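The Long Way to Drondlow

My aunt left me the ferry bell, and for most of that winter I had no idea what to do with it.

It came in a tea chest packed with old curtains, and it took two of us to get it up the front steps, me and the neighbour from across the road, who had only come over to ask about my bins. We set it down in the hallway and stood there puffing at each other. It was green around the lip and had a dent on one side the size of a thumb, and when the neighbour gave it a polite knock with his knuckle it made a sound so low and so lovely that neither of us said anything until it had quite finished.

"Well," he said at last, "you can't keep that in a hallway."

But I did, for months. I hung my hat on it. The cat slept behind it. Every time a truck went past on the Drurkham road it hummed a little, and I would look up from whatever I was doing and think of my aunt, who had run the ferry at Drondlow for the better part of her life and who had never, as far as I knew, asked anyone for anything.

I should explain about the ferry, because there's no reason you would know of it. Drondlow is the last town on the river before it goes brackish and loses interest in being a river. There's a bridge now, a long plain grey one, but when I was small there was only the ferry, a flat thing with a chain and a little tin shelter at one end, and my aunt stood at the shelter in all weathers and rang the bell when she was leaving and rang it again when she was nearly there. You could hear it from the school. You could hear it from the pub, the store, and the bottom paddock at Hermans, where my father worked in the packing shed. People set their dinners by it. My mother, who was not a fanciful woman, used to say the bell was the only clock in Drondlow that had never been wrong, and that was a fair comment, given the state of the one at the post office.

Then the bridge opened, with a ribbon and a brass band, and the ferry stopped. My aunt took the bell home under a blanket in the back of a borrowed ute. I don't believe she asked about that, either.

It was February when I finally found the letter. I'd gone through the curtains looking for something to cover the back window with, the sun being fierce that month, and it dropped out of a hem she had stitched up by hand. It wasn't much of a letter. She had the kind of writing that leans over as if there's a wind behind it, and there were only a few lines. She hoped I was eating properly. She said the curtains were better than they looked. She said the bell had been on loan, in a manner of speaking, and that she would be obliged if I took it back across the river some time when I wasn't busy.

I read that several times over, standing on a chair with a mouthful of curtain hooks. Across the river was Grumitz. It had been a sawmill town once, and we children on the Drondlow side held firm and unkind opinions about it, none of them based on anything. I'd been over perhaps a handful of times in my life. It hadn't once occurred to me that the bell might have come from there.

Well, I was never busy. I had been retired since the spring and had already painted everything that would hold still. So I rang my cousin, who has a trailer, and my cousin said he'd want it back by the weekend, and I filled a thermos and made up some sandwiches and asked the neighbour if he would help me get the thing down the steps again. He said he'd do better than that, he'd come along, if I didn't mind stopping for the toilet.
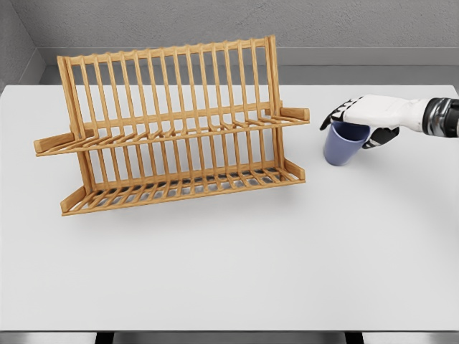 We left at five in the morning to beat the heat. It's 800 kilometres from my house to the river, most of it flat and the rest of it under repair, and the neighbour turned out to be a good man to have in a car. He knew the names of grasses. He didn't mind my driving, or he was too well brought up to say so. He told me about his wife, who had died four years before, and whom I remembered only as a straw hat moving along behind the hedge, and I was ashamed to think how long I had lived opposite that hat without ever once crossing over to see who was under it. I told him so, somewhere past the second roadhouse.

"Oh, she'd have talked your ear off," he said. "You got away lightly."

He looked out the window for a good while after that, and I let him, and behind us in the trailer the bell hummed away over the corrugations like someone humming over the washing-up.

We slept at a motel with a drained pool and came into Drondlow the next day a little after lunch. I'd been dreading it, to tell the truth. I had thought everything would be gone, or worse, improved. But the pub was there, and the store was there with a different awning, and Hermans had a new roof on the packing shed and the same old dog, or at any rate a dog with the same attitude. We ate the last of the sandwiches on the bank where the ramp used to be. You could still see two lengths of chain going down into the mud. The neighbour took off his shoes and socks and stood in the shallows with his trousers rolled, looking as pleased as a boy of six.

Then we drove over the bridge. It took less than a minute. I don't know why that upset me as it did. My aunt used to need 17 minutes with the current and longer against it, and she could tell you a person's whole business by the time she had got them across, and now you could do it between one song and the next on the radio.

Grumitz was smaller than I'd made it in my mind all those years. There was one street and a half. I had supposed we would need to ask at the council office, and I'd prepared a sort of speech, but we had hardly pulled up by the hall when an old woman came out of the house next to it, wiping her hands on her apron, walked straight past the two of us, and put her palm flat on the tarpaulin.

"That's never the bell," she said.

I said that it was. I began on my speech and she didn't listen to a word of it. She had the ropes off before the neighbour could get around to help her, and when the canvas came away she found the dent with her thumb, without looking, as you'd find a light switch in your own kitchen.

"I did that," she said. "I did that with a hammer. I was nine and I wanted to hear what it would say."

It had hung in the little wooden church, she told us, until the flood took the church. Most of the town was up on the mill roof that night, forty people and a goat, in the pitch dark with the water still rising. Somebody had saved the bell, goodness knows how, and they took turns at ringing it until their arms gave out. And a girl from the other side had brought the ferry over on a chain that should have snapped, steering by the sound, and had gone back and forth until the roof was empty. She'd taken the goat as well. When it was done there was no church left to hang a bell in, so they gave it to the girl, to mind until there was.

"And was there?" the neighbour asked. "Another church?"

"We never got around to it," said the old woman. "We built the hall."

I hadn't known any of this. I sat down on the edge of the trailer. I had eaten at that woman's table every Sunday of my childhood, and I'd heard her on the price of diesel and the right way to cook a mullet, and in all those years she had never mentioned a flood, or a roof, or a goat. I think I would have liked the goat especially.

By four o'clock there were a good many people in the street. A boy brought a ladder. Two brothers from the garage had a beam up across the hall porch before I'd finished my cup of tea, and there was a great deal of discussion about bolts, in which the neighbour played a leading part. There was fruit cake. Someone's baby was handed to me and I held it for the best part of an hour without finding out whose it was.

They wanted me to ring it, when it was up, and I said the old woman should, and she said don't be silly, and in the end we took hold of the rope together, her hand above mine. She smelled of soap and onions. We gave it one good pull.

I had forgotten how big it was, out of doors. It went down the street and over the water, and the birds got up off the bridge rails all at once, and a moment later, from the Drondlow side, away over by the packing shed, a dog began to bark.

"Again," said the old woman, and shifted her grip.

Contact the editors | © All stories remain the copyright of their authors | Back to top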